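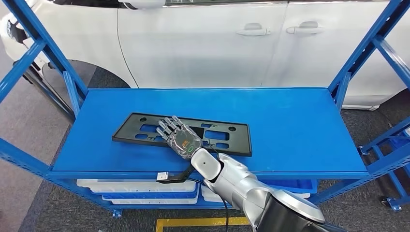 Robotic hand resting on a black license plate frame, blue metal shelf.

Banduseo Hymn and Sermon Index
README, last updated 1 Feb 2025

Welcome, and thank you for stopping by! This folder holds an index to the Sunday services of the Alvarado Street congregation, put together from bulletins, cassette labels and a good many handwritten notebooks that Viola Ruggiero kept in her hall closet for years. If you grew up in the church you may well find your own baptism in it.

What you will find
services.csv has 3,057 rows, one for each service. The columns are date, preacher, Bible text, sermon title, hymns sung and notes.
hymns.csv lists every hymn by first line, with the hymnal it came from. We used 2 hymnals over the years, the red and the green, and the numbers do not match, so please check the hymnal column before you go looking for a tune.
notes.txt is where Khang Thân and I put everything that would not fit in a column (snow closings, guest choirs, the long story of the organ).

A few things to know
Spelling of names follows the bulletin, even when the bulletin was wrong. Dace Ķēniņš appears 11 different ways, and she has been very gracious about it. Where a sermon title was missing, the field is blank - we did not make one up. About 200 evening services have no hymns listed at all. Prayer requests and anything about a family's illness were left out.

Using it
Please use the index freely for family history, anniversary booklets or plain curiosity. We only ask that you credit the congregation.

Corrections
Rostislav Kopecký looks after changes and adds them every May. Send him the row date and a scan of the bulletin if you have one. Old bulletins are very welcome too, coffee rings and all!

Marietjie Radebe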